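**Tables and cables: where we've got to**
Handero room, progress report for Citstead
09/06/2020

Hello all, and thanks for being so patient with me while I got this one written up. I know the grant agreement asks for two sides of A4 and a table of outputs, but I find it easier to tell you things in order, so the table is coming separately with the receipts.

When you visited in January the big room was in a bit of a state. The old trestles wobbled, people were propping them up with folded beer mats, and every extension lead we owned lived in one tangled heap by the radiator (I tripped on it twice while showing you round, you may remember!). The plan we agreed was simple enough – get decent tables in, get the leads sorted, and then open the room for the repair and sewing sessions.

So, tables first. We now have 12 of them, all from Ortuño, all in the same brown wood-grain finish with a bit of a shine to it. I'd been nervous about the shine, as people will be sewing under the strip lights and I thought it might be tiring on the eyes. We put one near the window for a few days and tried it with everything from hemming to fiddly electrical bits, and I've come round to it. It wipes down in no time and pins show up nicely on it.
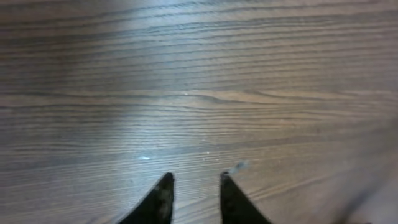 Leandro Olmedo would still have gone for a plain pale top, and he told me that a stripy grain is a nuisance when you're hunting for a dropped screw, so could we please spend a little on felt mats before the repair sessions start. I think he's right about the mats. I've priced a set and it fits inside what's left over.

On money, you gave us 1,902 for furniture and electrics together, and so far we've spent 1,310 of it. Ortuño knocked the delivery off when I said we'd carry everything up the stairs ourselves, and that was a long afternoon, I can tell you. The rest is set aside for the mats, cable ties, wall hooks and the electrical testing.

Now the leads. I had pictured a tidy morning's job and it took most of a week. Everything was laid out on the tables, untangled, wiped and coiled up again, and anything with a split or a dodgy plug went straight in the bin. The thick black ones are the worst to coil, they fight you all the way, but if you let them take the curve they want they do settle down in the end.

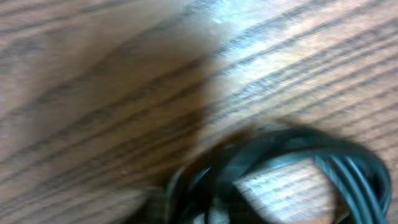
Will the leads be tested before anyone plugs a sewing machine into them? They're booked in with Astitz, who will test and label every one, and the room stays closed to groups until that's done.

I'd hoped to have that ticked off by now, but the first slot they offered clashed with the floor being sealed and I had to give it up. It has put us two weeks behind. I'd sooner tell you that plainly than squeeze it into a footnote.

Storage is the bit I'm still chewing over. I started out wanting a big lidded box, and then remembered that a big lidded box is how we got the heap in the first place. Wall hooks by the door are my favourite at the moment, one coil to a hook with a tag on it, and a loose coil too, as the tight ones spring open the minute you hang them up.
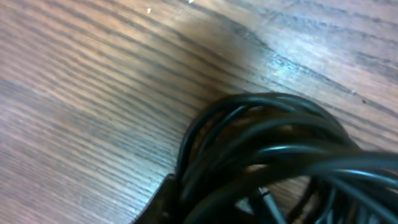 *Black cable, coiled on the table top.*

Still to do before the next report: mats ordered, hooks up, testing finished, and a short sheet of house rules for the door (I have a draft, it's too long, I'm cutting it). I'd also like to ask whether any underspend could go on a second task lamp for the sewing end. If that needs a form, send it over and I'll fill it in this week.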